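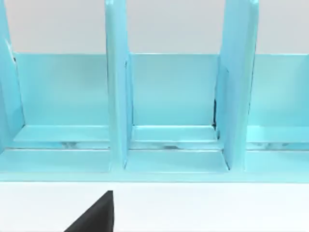
Why does my simulated arm keep bumping the divider when it goes to put something on a shelf?

Most of the time your planner is working from a collision shape that doesn't match the mesh you're looking at, so fix the shapes first and leave the planner settings alone until that's done.

I say this as somebody who spent most of January fiddling with the planner settings. I had the step size down so low that a single plan took 30 seconds, and the finger still clipped the uprights! So let me walk you through what I do now. I'm using Kivi for the simulation and Sketunier for the planning, but the steps carry over to pretty much anything.

Step 1. Turn on the collision view

In Kivi it's under View, then Shapes (you have to pause the sim first or the menu is grayed out, and yes, that got me more than once). My rack is the light blue one with open-topped compartments, and on screen it looks great, all glossy with nice crisp dividers. The collision view was another story. The importer had wrapped the whole rack in one big convex hull, so as far as the planner knew, every compartment was filled in solid. I'd "solved" that early on by telling the planner to ignore the rack. Guess why it was hitting the dividers.

Step 2. Build the rack out of boxes

Delete the hull and make plain boxes: one per divider, one per back panel, one per shelf floor, one for the base rail along the front. Skip the groove under the shelves. It's pretty, but the planner doesn't care about it. Name your boxes as you go (divider_left, back_mid, that kind of thing), or the contact log will be full of box_8 and you'll have no clue which part you touched.

Don't forget the front lip on the shelf floors. I left it out the first time and my releases came in too low.

Step 3. Check the finger too

Same deal on the gripper side. Mine is a black finger that narrows to a blunt point, and the default shape was a capsule that bulged out past it. I swapped in a small convex hull, and that's fine for a shape like this one.

Step 4. Give the planner a waypoint out front

Add a pose in front of the compartment you want, with the finger clear of the base rail. Plan freely to that pose, then do a straight-line move from there. In the config file it looks like this:

approach: pre_shelf
final_move: linear
padding_mm: 8

Eight millimeters of padding works for my compartments. If yours are narrower and every plan fails, drop the padding before you touch anything else.

Step 5. Run a batch

Set the random seed to 651 (no magic there, it's just the one I always use so I can compare runs) and do 100 approaches with the target compartment shuffled. Then sort the contact log by box name. If the same divider keeps showing up, go back and look at that box's pose. I had one rotated the wrong way and missed it for two days.

Big thanks to Gunārs Rebane for pointing me at the pause-first trick in the Shapes menu. My next job is getting the same box file to load in Husudeo, and so far it flips the up axis on me every time.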